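Robot Manipulation Lab, Handout 6
What Counts as a Success?
Revised May 23, 2018

Read this before you start writing your project proposal. Last term's proposals had a lot of numbers in them and I believed very few of those numbers. If yours says the arms "can handle kitchen objects," I will send it back.

1. The problem with demos

A demo is one run that someone chose to show you. It tells you the thing is possible. It does not tell you how often it happens, how many tries came first, or what was moved a little to the left before the run that worked. You have all seen videos like this. Some of you have made them.

Riku Onishi's group reported 40 successes on their plate task. When I asked how many attempts, they had to go back through the logs, and the logs did not say where the rack had been standing. I can't do anything with 40 out of an unknown number from an unknown starting point. Neither could they, when they tried to compare against their new grasp code in July.

2. The kitchen table setup

Most of you will use the kitchen table: toaster oven, mug tree with the pink mug and the teal mug, plates in the wooden rack, two arms. Look at the four views with one question in mind. If you were handed only these, could you put everything back where it was?

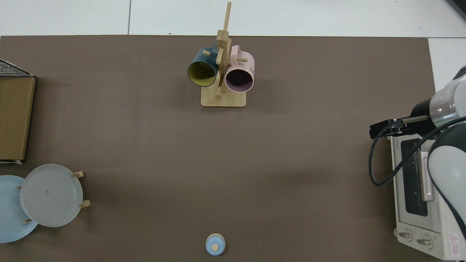
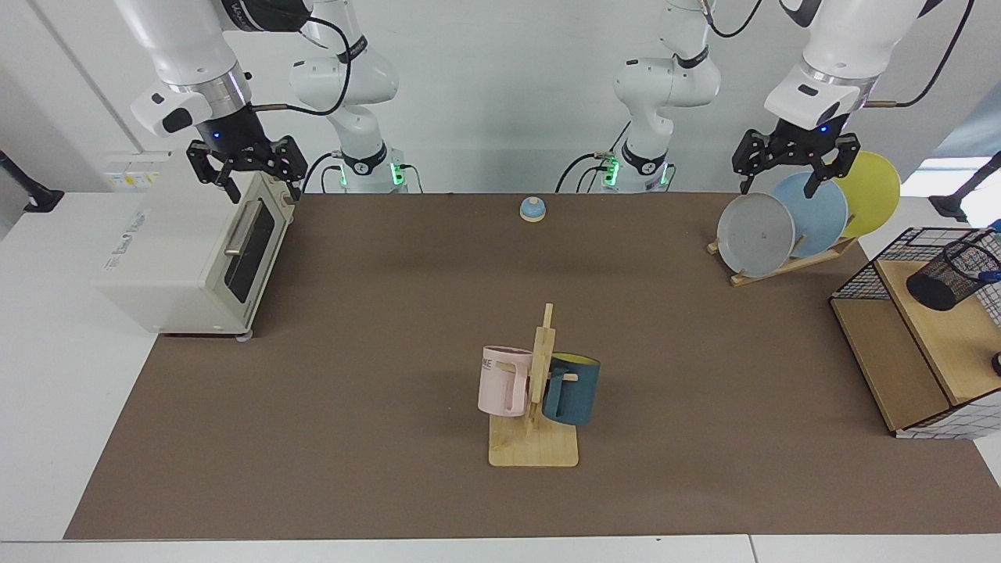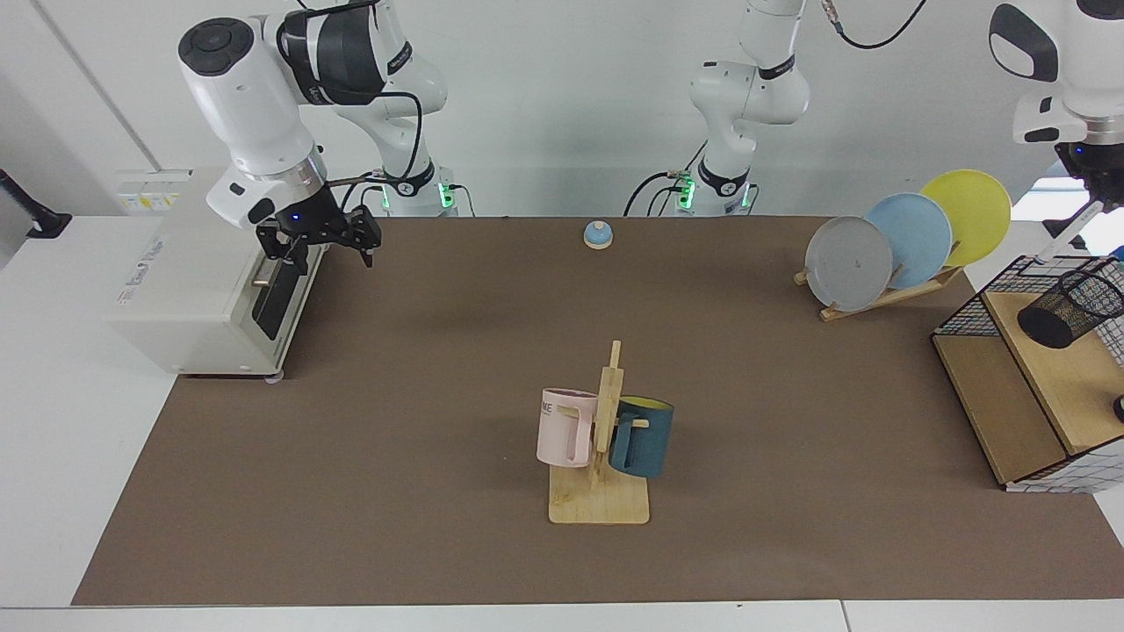
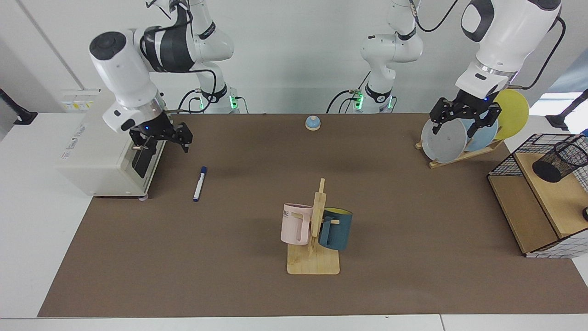 3. What I want you to notice

The first view looks down from the head. The other three are from the side camera. Mug positions that seem obvious in one are hard to judge in the other, so "pink on the left" means nothing until you name the camera. In the head view the pink mug is on the right.

In the fourth view there is a marker on the mat near the toaster oven. Would your proposal have mentioned it? Would your code have cared? I would like an answer to the second question that comes from a test and not from a feeling.

The grippers are near the oven and near the plates in the second view. A reader who wants to be impressed will see an arm about to pick up a plate. All I see is fingers between two plates. Captions that claim more than that lose points.

4. Words to avoid

"Robust." Say what you changed and what happened.
"Generalizes." To what? One other mug is one other mug.
"Usually." Give me the count.
"Autonomous." Say who reset the table and who had a hand on the stop button.

5. About Dilier and the Okabe scripts

Several groups want to use Dilier for logging. Fine, but it marks a trial as complete when the arm returns home, whether or not the mug came with it. Darcy Tomoana found this out after 400 trials. Check the outcome yourself and write it down at the time.

The Okabe scripts shuffle your starting positions for you. They are better than choosing by hand, because people choose easy ones. They can also put a mug tree where neither arm can reach. Decide before you begin whether that counts as a failure, and put your decision in the proposal.

6. For the proposal (two pages, no more)

One task, in one sentence, with a clear end state.
The starting layout, with distances measured from a corner of the mat.
What you will vary and what you will hold still.
The number of trials, fixed in advance. I suggest 100. If you stop early, say so and say why.
What a failure looks like, with at least three kinds.
One result that would make you give up on your approach.

That last item is the one groups leave blank. I won't sign off on lab time without it.

Reading: the Jasex notes, sections 1 and 2. Skip section 3, the trial counts in the table don't add up and I have not been able to find out why.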